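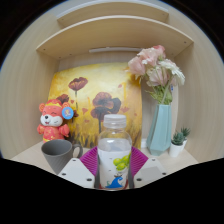
Bottle with a fruit-and-wave label.

Variant Spacing

The memo ran to 50 pages and had gone out in 14-point type, and by the time Jade Dunmore was handed the newspaper's copy it had been photographed, flattened, cropped and posted. The line that mattered was on page 2. It gave the price the government was prepared to pay Fundetti for the harbor at Wutunel, and it gave it before the government had told Fundetti.

Dunmore worked in the records branch of the Foreign Office. Her title was distribution analyst. She maintained Zusero, the system that assigned a number to each controlled document and logged who had opened it, for how long, and on which machine. Zusero also altered the spacing. Each recipient's copy had small differences in the gaps between words, spread over selected lines, so that a photograph of any full paragraph could be matched to a name. The method was described in an annex that few people in the building had read. She had written the annex.

"How long will it take?" asked Guoqing Du. He was deputy chief of staff to the minister and had come down to the branch in person.

"The match takes an hour. Checking it takes a day."

"The minister speaks at six."

"Then she can say the inquiry is open."

Du said the minister wished to say more than that. The opposition had called the leaker a patriot at noon. By two a man on the radio had called for the leaker to be tried for treason, and several members of the minister's own party had agreed with him on air. There was pressure to use a strong word. Du wanted a name to put behind the word, or at least a department.

Dunmore took the newspaper's images and corrected them for tilt. The paper had published three paragraphs. The first was too short to use. The second had been retyped. The third was a true photograph, slightly bowed at the left margin, with nine usable lines. She measured the gaps twice and entered the values.

Zusero returned one match at a high score. The copy was number 17. It had been issued to Chenxi Duan, a junior economist in the Mendes group, which had drafted the harbor terms.

She did not send the result upstairs. The annex called for a second test, in which the access log was compared with the physical copy. She pulled the log. Duan had opened copy 17 once, in December, for four minutes. The paragraph in the newspaper contained a correction that had been entered in the master text five weeks later.
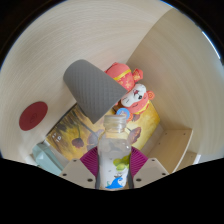
Water bottle and light wood shelving.

Dunmore read the entry again and then called Yutong Deng, who ran the print room.

"If a recipient's copy is reissued after a correction, does it keep its number?"

"It keeps the number," Deng said. "It keeps the spacing too. The old one is supposed to come back to us for shredding."

"Did 17 come back?"

There was a pause while he looked. "17 was never collected. The new print was released to the minister's office for hand delivery. Signed for on the third floor."

"By whom?"

"Initials. G.D."

Two people on the third floor had those initials. One was an assistant in the travel section, who had no clearance for controlled material. Dunmore wrote both names down in the order in which they appeared in the directory.

She took the result to her supervisor, Mingxuan Gu, at a quarter past four. Gu read it standing. He asked whether the spacing match was sound, and she said it was. He asked whether it identified the person who had given the document to the newspaper. She said it identified the piece of paper. The log showed where the paper had last been signed for, and the record stopped there.

"And Duan?"

"Duan never had this version."

"But the system says Duan."

"The system says 17."

Gu sat down. He said that the third floor would prefer a one-line answer, and that the one-line answer was going to be Duan if they were not careful with the line. He asked her to draft it. She wrote: Published text corresponds to reissued copy 17, which left the print room under signature for the third floor and has no recorded delivery to the addressee. He changed "has no recorded" to "shows no record of" and then changed it back.

They sent it at ten to five, to Du, with the inspector general on the copy line. Gu added the inspector general himself. Regulations allowed it — they did not require it — and he typed the address in slowly, one letter at a time.

Du called within three minutes. He did not shout. He asked who else had read the message, and Dunmore told him. He asked whether it could be recalled. She explained that Zusero treated a recall as a new event and logged it with the name of the person who had asked.

"I see," Du said. "Leave it, then."

The minister spoke at six. She said that the publication was a serious matter and that the inquiry was open. She did not say treason. A reporter asked whether the source was inside her own office, and she took the next question, which concerned dredging.

Dunmore watched it on the branch's small screen with the sound low. When it was over she issued a hold on copy 17, entered her own name in the reason field by mistake, deleted it, and typed the reason.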